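Kitchen and Produce Table Assistant (part-time, fixed term)

Dredcombe Fruit Rooms
Reports to: Parveen Niazi, Produce Lead
Hours: 20 a week, mornings
Contract: to the end of the season, with a review in May
Posted: April 17, 2020

Dredcombe Fruit Rooms prepares fruit for cafés, schools and small hotels. We buy whole fruit, check it, sort it, and either send it out whole in mixed boxes or cut it to order. We are looking for two part-time assistants to work at the sorting tables. One post covers whole fruit only. The other is split between sorting and the cutting room, and we will agree with you which one suits before we make an offer.

You do not need to have worked with food before. You do need to be comfortable on your feet, able to start at six in the morning, and willing to handle fruit carefully for several hours at a time.

What the work is

Most of the morning is spent at a white-topped table. Fruit comes to you in crates from the cold store. You take each piece out, turn it over, look at the skin and both ends, and decide where it goes. Good fruit goes into a tray for packing. Fruit that is sound but marked goes to the cutting room. Anything split, leaking or mouldy goes into the waste bin and is written on the sheet.

We handle the usual apples, pears, oranges and melons, and a fair amount of fruit that bruises or catches easily: mango, papaya, figs and dragon fruit. Dragon fruit is part of the Khattak order, our largest box, and needs a bit of practice. The leafy ends snap if the fruit is pushed into a tray tip first, and customers do send them back for that. Tahira Sandhu runs the Khattak line and will show you how she wants them laid.

You will also:

Wipe down the table before you begin, at each change of fruit, and at the end.

Wash and dry trays. Blue trays are for fruit that has passed. They are never used for waste or for cleaning cloths, even for a minute.

Fill in the table sheet: fruit, supplier, crate label, what was rejected and the reason.

Make up boxes from the order list and put them on the right shelf for the driver.

Sweep your own area. The floors are washed by the afternoon team.
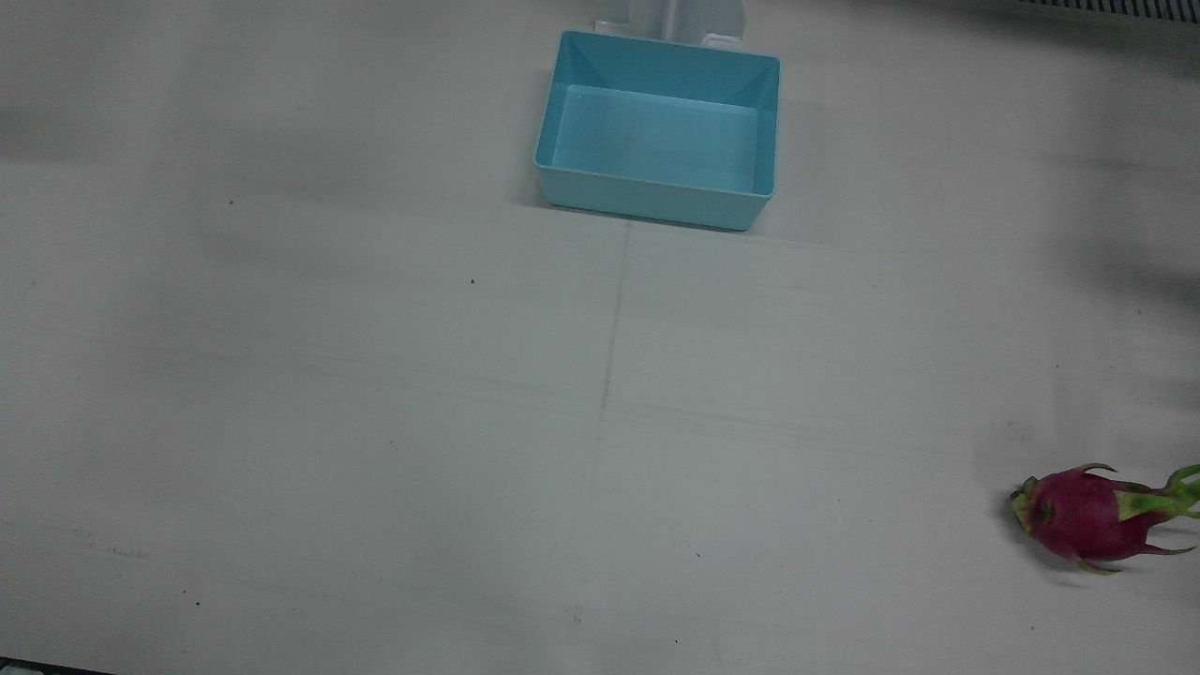
Dragon fruit and a blue tray on the white table.

How the tables are set up

You keep one tray and one kind of fruit on the table at a time. It looks slow when you first see it done, but mixed tables were the cause of most of our packing errors last year and we are not going back to them. Keep the tray where you can reach into it without leaning, and put fruit down on its side. Round fruit goes on a folded cloth if it won't stay put.

If your table sheet and the order list disagree, stop and ask. Keegan Gauthier does the order lists and is in the office next to the cold store until eleven.

What we are looking for

Someone who turns up on time. The first van leaves at 9 and it does not wait.

Clean, steady working habits. Hands are washed on arrival, after every break and after handling waste. No nail varnish, rings or watches at the tables.

Enough written English to read a crate label and fill in a sheet.

Able to lift a full crate from waist height to the table with a second person. We do not ask anyone to lift alone.

Reasonable colour vision, as ripeness is partly judged by skin colour. If you are not sure about this, apply anyway and mention it. There is other work at the tables that does not depend on it.

For the split post, some experience with a kitchen knife is useful. We will train you on our own knives and boards either way, and you will not be asked to cut until you have been signed off.

A food hygiene certificate is helpful but not required. If you don't have one, we pay for the course and for the time you spend on it.

Pay and conditions

The hourly rate is the same for both posts and will be given to you in writing with the invitation to interview. Breaks are paid. We supply aprons, hair nets, gloves and overshoes. You bring your own flat, closed shoes. The sorting room is kept cool all year, so wear a warm layer under the apron.

Staff may take home a bag of marked fruit at the end of a shift if there is any left after the cutting room has had its share.

There is parking behind the building, and a bike rack by the side door. The nearest bus stop is at the bottom of Virnitz Lane, roughly ten minutes on foot. Please check the timetable before applying, as the earliest bus may not get you here for a six o'clock start.

Trial morning

Everyone we shortlist is asked to a paid trial of 2 hours. You will sort a crate of mixed ripeness, fill in a sheet and pack one box from a list. Parveen will be at the next table and you can ask her anything you like. We are mainly interested in how you handle the fruit and whether the sheet matches what is in the tray. Speed comes later.

How to apply

Send a short letter or email to Anum Marwat at the Fruit Rooms office. Tell us which post you would prefer, the mornings you cannot work, and any job, paid or unpaid, where you had to be careful with your hands. A CV is fine but we don't insist on one. Please include the name of one person we can contact for a reference.

If you need any changes made for the interview or the trial, such as a stool at the table or larger print on the sheet, put that in your letter and Anum will arrange it.

Questions about the cutting room should go to Ibrahim Lawal, who can be reached through the office number after midday.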